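# Chapter 4: Asking a Question That Somebody Needs Answered

I started my first proper research project with a question I was very proud of. It had a colon in it, and two words I'd had to look up. I spent most of a winter reading for it, and then in November I took it along to a seminar and a woman in the second row asked me what I'd do if the answer came out as "no". I hadn't a clue. I'd have done the same thing as if it came out "yes", which was to write it up and hope for a decent mark.

I've been thinking about her question ever since, and this chapter is more or less my attempt at a reply.

By now you've read the three chapters on how management research got started, who pays for it, and how to find your way round the literature (if you skipped Chapter 3, do go back for the bit on search terms, you'll save yourself days). So you know what a study looks like once it's finished and tidy. What we're going to do here is go right back to the messy end, before there's any data, when all you've got is an itch and a deadline.

## 4.1 Where questions come from

Most students I teach get their questions from other papers. You read to the end, you find the paragraph headed "future research", and there's a nice little list waiting for you. I don't want to be snobbish about this, I've done it myself! But think about how that paragraph gets written. It's late, the reviewers want something there, and the author puts down whatever they didn't have time for. It can be a good place to look. It's a poor place to stop looking.

The other place is work. I mean actual workplaces, with rotas and broken printers. Let me tell you about Clavon, which is a firm we'll keep coming back to right up to Chapter 9. Clavon makes fittings for kitchens and caravans, and when I first went there it had 401 people on the books across two sites. I'd gone to study how team leaders shared information. That was my question, out of a journal, all neatly typed up.

By lunchtime on the first day I'd heard the same complaint four times, and it had nothing to do with information sharing. People on the late shift couldn't get on training courses. The courses ran in the mornings, they'd finished at midnight, and the ones who did drag themselves in weren't paid for the extra hours. The managers thought the late shift just wasn't keen. They had a chart showing it.

I went home and sulked a bit, then I rewrote the whole proposal. The new question was a dull one to read: does the timing of training change who gets promoted? It didn't have a colon. But everyone I said it to at Clavon leaned in, on both sides of the argument, and I'd never had that happen before.

## 4.2 The "who's waiting?" test

From that I made myself a test, and I've used it on every student project since. You write your question at the top of a sheet of paper, and underneath you write down who is waiting for the answer. Be fussy about it. "Managers" won't do, and neither will "society", lovely as society is. Which managers? Doing what job, deciding what, by when?

Then draw a line down the middle of the sheet. On the left, what would those people do if you told them yes? On the right, what would they do if you told them no? If the two sides say the same thing, you've got the problem I had in that seminar.

I tried this with a class of 22 last year, and it was a noisy afternoon. One group had a project on loyalty schemes at Tanoli, the bakery chain, and they'd been at it for weeks. Their two sides matched word for word. They were gutted, but they only changed one thing in the end: they stopped asking whether customers liked the scheme and asked whether the counter staff had time to explain it during the morning rush. The shop managers set the staffing each month, so there was someone waiting, and there was a date.

## 4.3 Useful to whom, though?

Now for the awkward part, and I don't think textbooks (mine included, the first time round) have been very good on it. A question can be useful to one lot of people and rotten for another.

When the logistics company Zarnby asked a colleague of mine to find out which drivers were most likely to leave, it sounded fine. Zarnby had a clear use for the answer. But the drivers had filled in the survey thinking it was about their rest breaks, and some of them would have been very unhappy to see their names on a list of likely leavers. My colleague asked for the question to be changed to which *routes* lost the most drivers. It took 40 minutes on the phone to get that agreed, and I still think it was the best research decision in the entire study. We'll look at consent forms properly in Chapter 6.

So add a third line to your sheet: who might come off worse if this gets answered? You don't have to drop the question when you find someone. You do have to go and talk to them.

## 4.4 Before you read on

Have a go at these now, before Section 4.5. They're quicker than they look.

1. Take the last paper you read and write its main question in 15 words or fewer, using no word you wouldn't say at a bus stop.
2. Do the "who's waiting?" sheet for it. If you can't fill in the left and right sides from the paper itself, note down what you'd have to ask the authors.
3. Find one person outside your course who does the kind of work the paper is about. Read them your short version, and write down the first thing they say back to you, even if it's rude.

Keep the sheet somewhere safe. We'll be turning it into a proposal in Section 4.6, with the Clavon one printed next to it, crossings-out and all.
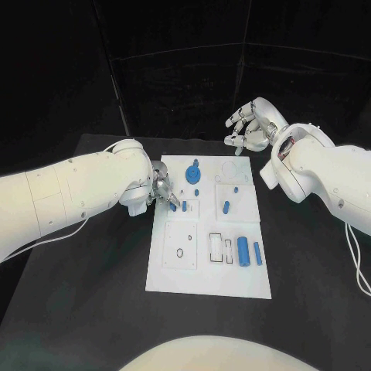 Anesitz, reading the draft of this chapter, wrote in the margin that the sheet had worked on everything except a historical question, where the people waiting for the answer were all other historians, and could I please say whether they count. I think they do, if you can say what they'd teach differently afterwards, and I've added a page on it to Section 4.5.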